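Setting Up Everyday Dishes So They Get Put Away

Most kitchens have enough cabinet space for the dishes that get used every day. The trouble is usually that the everyday dishes share shelves with everything else, and the stack you need is under the stack you don't. The tips on this page are for plates, bowls, mugs and flatware in a kitchen with one counter and a small table.

Start with what you use in two days

Run the dishwasher or wash up as usual for two days and keep whatever gets dirty in one spot after it's dry. That pile is your everyday set. In our kitchen on Bainbridge it came to far less than what was in the cabinets. Everything outside the pile can go on a high shelf or in a box. Ours went into a box in August and we have opened it once, for a birthday.

Plates and bowls

Stack plates by size with the largest on the bottom. Bowls get their own stack. If you nest bowls on top of plates, you'll have to lift the bowls off every time you want a plate, and sooner or later one gets knocked against the shelf above.

Plastic plates and bowls are fine for daily meals, especially with kids in the house. They scratch, so keep metal scouring pads away from them. A soft sponge and dish soap will do. For tomato stains, make a paste of baking soda and water, leave it on for half an hour and rinse. Check the bottom for a dishwasher mark before you put them in the machine, and use the top rack.

Don't stack plastic while it's damp. Water gets trapped between the pieces and they come out of the cabinet smelling stale. Lean them in a rack or wipe them with a dry towel.

Use the table as a sorting spot

When the clean dishes come out of the rack, put them on the table first and sort there. Plates go down flat, bowls on top for the trip to the cabinet, mugs and flatware off to the counter. 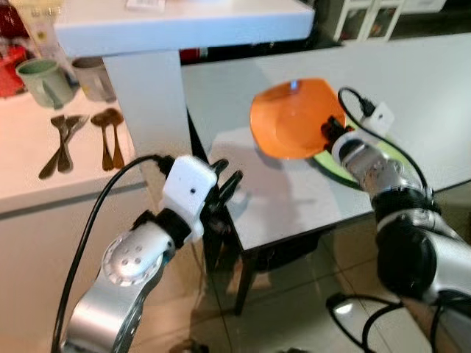

Sorting this way takes one pass and you aren't opening and closing the same cabinet door for each piece. Wipe the table before you start. A glossy top shows every drip, and crumbs will stick to the bottom of a clean plate.

Mugs

Keep mugs close to where you make coffee or tea. Set them with the handles all pointing the same direction, toward you if the shelf is shallow. Two mugs per person is plenty for most homes. Stacking mugs saves room but chips the rims, so leave them single if you can.

For coffee rings, fill the mug with hot water and a spoonful of baking soda and let it sit overnight. The Turnus tablets sold for this purpose also work. A box of 75 lasted us more than a year.

Spoons, forks and knives

Flatware that doesn't match is easier to handle if you sort it by color or finish before you sort it by type. Keep silver-colored spoons in one slot and bronze-toned ones in another, and you can set a table without picking through the drawer. Dry colored finishes by hand. They show water spots more than plain steel does.

A drawer tray should be measured before you buy it. Measure the inside of the drawer, front to back and side to side, and the height with the drawer closed. We returned a Restis tray that was half an inch too wide.

Keeping it going

Put the dishes away at the same time each day. After breakfast works for us, with the rack emptied before anyone starts lunch. Once a week, on Saturday, wipe the shelf under the mugs and check the box for anything that should come back out. Chipped pieces go in the trash the same day.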